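4.2 Equipment planning for the bench cell

The cost model in Section 3 was applied to a single bench cell at the Flistetham site, intended for small-volume liquid handling with ordinary glassware. The purchase list was drawn up by task step, so that each item could be traced to the step that required it. Figure 6 shows the cell with the cylinder and flask set out.

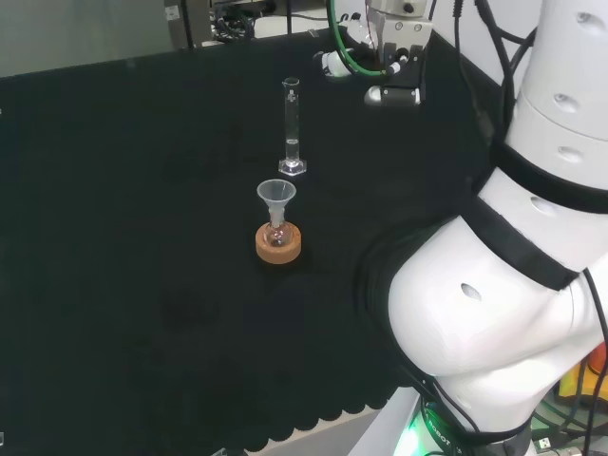
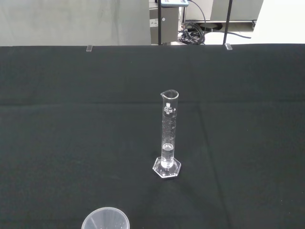
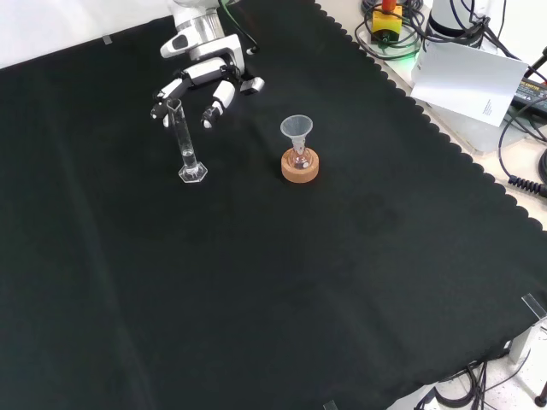

Figure 6. Bench cell with 50 ml graduated cylinder, seen from three viewpoints. The flask, cork ring and funnel appear in the first and third views.

4.3 Cost breakdown and sensitivity

Costs were grouped under four headings: arm and controller, end effector, sensing, and bench fittings. Quotations for the first two were obtained from Morelli and Zivby in March and held fixed for the rest of the study. Together, these two headings made up 92% of the initial outlay. Glassware and supports fell under bench fittings and had little effect on the total, even when the breakage allowance was doubled.

The end effector was the most sensitive entry. A parallel gripper is cheaper to buy, but the model must then carry a set of fingertips for each vessel shape, plus the time lost in changing them. A multi-fingered hand moves that cost into the purchase price and the service contract. We compared the two options over 1000 transfers per month, with a planning life of four years. The hand was the cheaper choice only where the cell handled 10 or more vessel types – a condition met at Flistetham but not at the smaller Cliltport laboratory.

Installation time was costed at the technician rate supplied by Fletcher Faulkner and includes cable routing, camera mounting and the safety check. It does not include operator training, which both sites pay for from a separate budget. Spare parts were entered as a fixed yearly share of the purchase price. This is a weak assumption for the hand, as no wear data were available when the orders were placed, and the entry should be revised after the first year of service.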